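Spelling with older beginners – drop the list or keep it?
Home Learning Board > Language and Literacy

fotberg_mum
Saturday, April 30, 2022 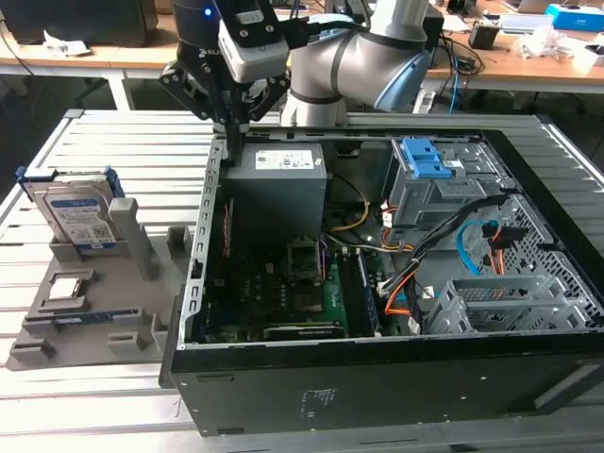
We've given up weekly spelling lists and I'm so pleased I had to come and tell someone! My son (ten, hates writing) now collects words from whatever he's mad about that week and we study those instead. Last week it was computers, so we had socket, processor, label and cable, and he got properly interested in the green motherboard and why "mother" and "board" get joined up. That led us to keyboard, cupboard and a long argument over why cupboard sounds nothing like it looks. He wrote a whole page. A whole page!

Kivi_Lane
Love this!! We did the same with birds. Do you test at all, or just let it sink in?

fotberg_mum
Friday dictation, four or five sentences, and he makes up half of them. Some are very silly.

oldschool1154
I'll be the grump. I've taught mine at home from 2006 onwards and the ones who did lists spell better than the one who didn't. Interest words are fun but you end up with a child who can spell "processor" and not "their". Who's covering the dull ones?

Melaniia Panasiuk
Fair point, but the dull ones turn up in dictation anyway. You can't write a sentence about anything without them. My daughter had "because" wrong on every list test for a year and got it right once she needed it for her hamster story.

oldschool1154
One hamster isn't a method :)

Hanna Semeniuk
We do both and it works a treat – 108 common words on cards in a tin, three a day, then her own words after lunch. The cards take five minutes. She's on her second time through the tin and asked to add some herself, which I never saw coming.

oldschool1154
That I could live with. Do the cards go back in if she gets them wrong?

Hanna Semeniuk
Yes, straight to the front. "Friend" has been at the front since we started.

fotberg_mum
Right, I'm stealing the tin. Will start on Monday and report back in June!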